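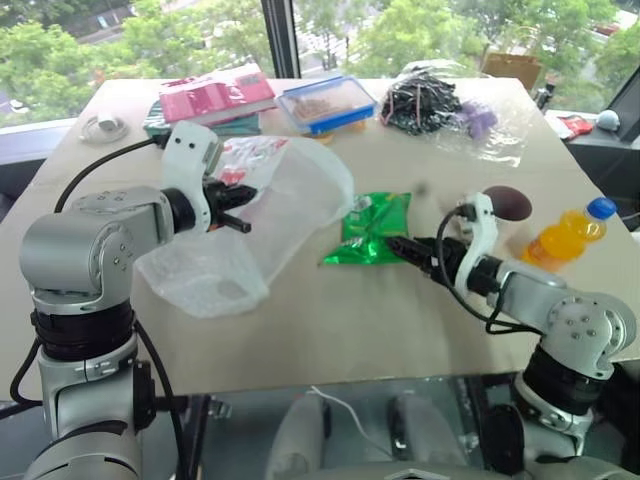 Two-arm packing kit on the bench, left gripper holding an open plastic bag, right gripper at a green snack packet.

Jobs > Morkdale > Product testing > Short-term

Wanted: skeptical testers for a tabletop packing kit

Drumavach sells a pair of robot arms that is supposed to pack mixed groceries into bags on an ordinary table. The brochure says a new user can have it working before lunch. We have read a lot of brochures. Fovden reviews equipment for small shops and mail-order sellers, and we want people who pack things for a living to spend time with this one before we print a word about it.

The job is 80 paid hours at our Morkdale workroom, starting in January. You will set up the kit from the printed manual, run the packing tasks, and write down what happened in plain language. Bottles, foil packets, food tubs and thin plastic bags are all on the list. Thin bags are where we expect trouble — a stiff box proves very little.

We have 2 places. You should have packed orders, stocked shelves or worked a checkout for at least a year. No programming needed. The seller claims none is required, and we would like to find out if that is true. People who already work for a robot maker or reseller can't be considered.

We would also like you to be hard to impress. If you'd be faster by hand, say so and give us your times. If the arms do something well, say that too, with the same care. The review goes out under the El Ouafi method, our in-house scoring sheet, which has 60 questions and no box for "promising."

Drumavach does not pay for the review, does not see your notes and does not get to pick the items.

To apply, send one page about the worst piece of work equipment you were ever told would save you time. No resume at this stage. Quote reference 494 and reply by 25 September 2026. Travel within Morkdale is covered, lunch is not.

17 shares | 6 comments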